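Does sorting your stuff by color do anything?

My sister-in-law sent me a link in February with the message "this is so you." It was a long article about color zoning, the idea that you give every category of thing in your home its own color and then your brain, freed from the burden of reading labels, glides through the day. Blue for bills. Green for anything to do with food. Yellow for "projects," whatever those are. The writer said she had gotten back two hours a week. She did not say how she had measured this, or where the hours had gone before.

I am not a tidy person and I have tried most of these systems, so I read it the way I read mattress reviews. There was a shop at the bottom, of course. Kaczmarczyk sells a starter set of bins in five colors, and you can get a matching folder set, and a little wheel chart to stick on the fridge so the family remembers what the colors mean. That last one bothered me. If I need a chart to tell me what orange is, orange is a label. I already had labels. They were words, and I could read them from across the room.

Still, I gave it a month with stuff I had around. I bought colored folders at the drugstore and used nail polish on the keys. Here is what I can report.

The keys worked. Two keys, two colors, and I stopped standing on the back step trying the shed key in the kitchen door. I have no complaint about the keys.

The folders lasted until the water bill, which was a bill but also had to do with the garden project, because we were arguing about the meter. Blue or yellow? I put it in blue, looked for it in yellow, and found it under the fruit bowl. You could say that was my fault. People who sell systems always do say that.

The kitchen was worse. My husband is mildly color-blind and had been too polite to bring it up. He'd been putting the green lids on the brown tubs for weeks and I had been getting quietly annoyed at him. None of the three books I took out of the library mentions this, by the way. One of them has a whole chapter on choosing "your family's palette."

I asked Sławomir Piątek about it, since he ran the parts room at Trornton for most of his working life and had something like 3,000 different fittings to keep straight. He laughed at the folders. They did use color there, he said, but only for things that had to go one of two ways: checked or not checked, left side or right side. Once somebody upstairs wanted five colors and a purple for "pending," and within a week everything on the floor was purple. After that they went back to two colors and a pencil.

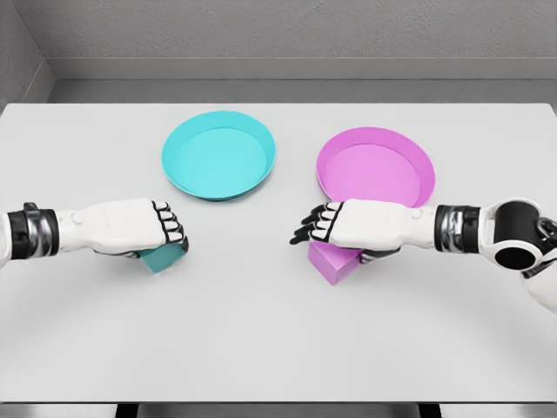

Two trays, one teal and one pink.

I think Sławomir has it right, and I notice his version can't be sold to anyone. Two colors is a habit you can pick up for the price of some nail polish. Ten colors is a product line. The article had more than 1,000 comments, and the ones I got through were nearly all from people who had just bought the bins and were very excited. I'd like to hear from them next winter.

There is supposed to be research behind all this. The article said "studies show" and linked to another article, which linked to the Skollidetti planner people, who linked to nothing. I do believe that a bright thing is easier to spot than a dull thing. I'm less sure that it follows that my tax papers should be coral.

So the folders are in the recycling — except the blue one, which still has the water bill in it, and I'm keeping that until the meter man calls back. The nail polish on the shed key is already chipping. I'll probably redo it in the same red, if I can find the bottle.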